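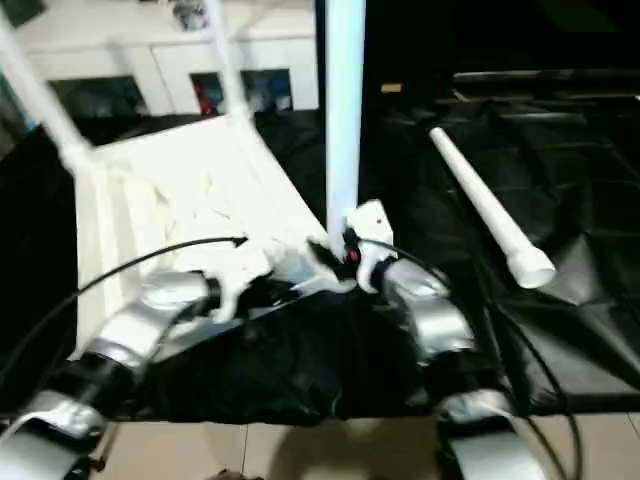 Jarmo Karppinen thinks we have been blaming the wrong thing for the chalk, and that the white powder you can wipe off an old garden chair is mostly pigment left standing after the plastic around it has gone. He wants us to stop scrubbing so hard and measure how deep the dead layer goes first.

Notebook, finishing bench, 03/02/2024
Topic: chalking on outdoor polypropylene, round two

OK, I like this a lot. If Jarmo is right then most of what we did in October was polish the damage and leave a thinner version of it behind, which would explain why the panels looked so good for a while and then went dull again. I went back through the October pages and the panels that lost their shine first were the ones we had only washed. The sanded ones held on longer. I'd put that down to luck at the time.

Started with tape pulls. Black cloth tape, pressed down with the small roller, left to sit while I labeled the next panel, pulled straight back on itself. On black tape the chalk shows up beautifully, you can grade it from across the bench. The Mukby panels (south wall, no shade) gave a solid white print on the first pull and were still giving a gray haze several pulls later. The Grakulby panels come from under the pines and gave almost nothing, just green gunk and one very surprised spider. Same resin, same molding batch, same age. Shade is everything!

Exposure log for Mukby says 2,202 hours of sun. The Grakulby logger died so I have no figure to put next to it. Montserrat, if you still have the spare logger in your drawer, please can I have it?

Wash test. Warm water at 50 °C, a squirt of dish soap, soft brush, rinse, towel. Tape pull after each wash. The first wash takes off dirt and loose chalk together and you can't tell them apart in the rinse water. From the second on, the water runs clear and the tape still picks up white. So the soap is done long before the chalk is. I repeated it with the stiff brush and got more white on the tape. The brush is making fresh powder as it goes, which is exactly what Jarmo said in his note and which I was all set to argue with.

Sanding, the fun part. Wet paper on the cork block, 1,250 g weight on top so that my arm isn't a variable, same number of strokes per panel, rinse between papers. I began with the gray paper and worked up to 4,000. Wow. The surface comes up like the inside of an eggshell, and the tape pull is clean. Completely clean, I held it under the lamp and looked for a good while. The one spot that still printed was along an edge where the block had rocked, so that's my technique and I'll do it again with a narrower block.

The coarse step matters more than I thought. I tried skipping it on one Mukby panel to save time and the fine paper just clogged with white paste and slid around on top. It looked shiny when it dried and then the tape pulled a full white print off it. Note to everybody: shine tells you nothing. Pull a tape.

Cuesta oil on half of each panel after that, wiped on, left, buffed off. It deepens the color on the blue and green panels and does next to nothing on white as far as I can see. Aitana likes it on white anyway, she says it feels better in the hand, and she's right about that. The Fisska wax is harder to get on evenly. It drags at the corners and dries in a line. I have marked the waxed halves with a notch on the back so we don't have to guess later on. 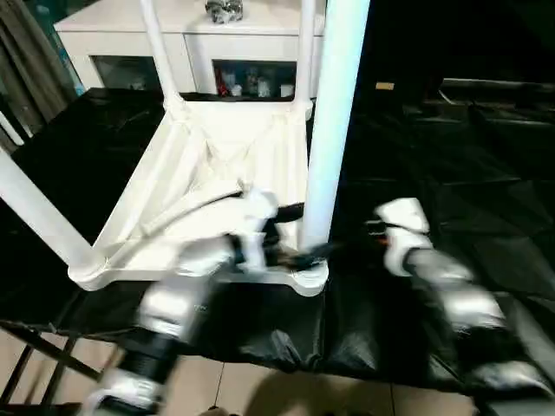

Yara Nseir
Finishing lead, plastics bench

Carrying on after lunch. Flat panels are lovely to work with but real furniture is all curves and corners, so I've been thinking about where each method falls apart. A chair seat with ribs molded underneath, radiating out toward the corners, is a nightmare for a cork block. Round legs are easier, you can wrap the paper and go around like shining a shoe. For ribs I'd try a strip of paper over a popsicle stick, or just leave them. The undersides should see so little sun that I'd expect a clean tape anyway. Worth a few pulls to check before we promise it to anyone.

Things I want to sort out:

How deep is the dead layer? Iker offered to shave a sliver off a Mukby offcut and put it under the good microscope. Yes please. If we know the depth we can pick the first paper properly, and I can stop choosing it by what's left in the box.

Does a sanded surface chalk again faster than a new one? We've taken off the skin from the mold, and I have a nagging feeling the skin was doing some of the work. Two sanded panels and two untouched ones are going up on the Mukby wall side by side, bare, no oil, no wax.

Does the oil slow anything down or does it just hide the chalk? Tape doesn't stick well on an oiled surface, so a clean pull on those halves means very little. I washed one oiled half with soap and pulled again and got a faint print. Could be chalk, could be fluff from the buffing cloth. Need a better cloth.

Supplies: down to the last sheet of 4,000, plenty of the coarse. Black tape is fine. The roller squeaks but it rolls.

The tapes are stuck down in order on the facing page, Mukby at the top, Grakulby below, with the clogged-paper one off to the side. Please don't peel them up, Iker wants to scan them before they curl.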